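About Curkdale Ballot Desk

Who we are

Small nonpartisan shop in Curkdale. We read what comes out of city hall and the county and put it into plain English. Ballot measures, school board seats, the water district, judges you've never heard of. No endorsements. We don't take money from candidates, parties or PACs, and we don't sell our mailing list, so please stop asking.

How it started

A kitchen newsletter that went to 79 people before the May primary. Mostly neighbors, a few cousins. Then the Birhane Road bond measure happened and everybody wanted to know what they were voting on — the official text ran long and the flyers from both sides were no help. We wrote one page. People passed it around. By the next mailing we had 1,302 readers and a real printer.

What we do

Voter guides for Curkdale and Zukport, every election, incuding the tiny ones.

Meeting notes. Council, planning, school board. Usually up the next morning, sometimes later if it went past midnight.

Candidate questionnaires. Same questions to everyone, answers printed as we get them. We cut at 300 words. If a campaign doesn't reply we say so.

Class visits, high school and up. Free in the county. Bring us a room and a whiteboard.

Who pays for it

Readers, mainly. Also guide printing for towns outside our area, and an office lease from Flastex at the going rate. They get no say in what we write and haven't asked for one. Full donor list is at the front desk and we'll email it if you want it. Gifts over $102 get listed by name.

Corrections

We get things wrong. Wrong polling place hours once, that was a bad day. Tell us and we'll fix it at the top of the page, not buried at teh bottom.

Page last updated 11 January 2025

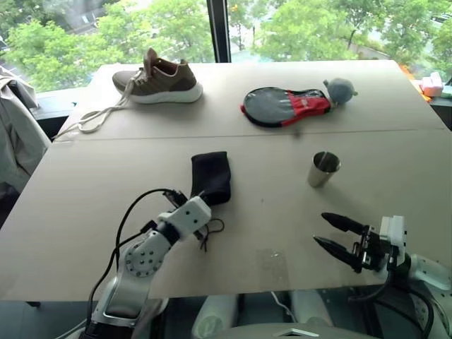

Visit & Contact

Second floor, Zukport office, side door after five. Mail and phone both get answered, phone faster. Week before an election — expect a wait.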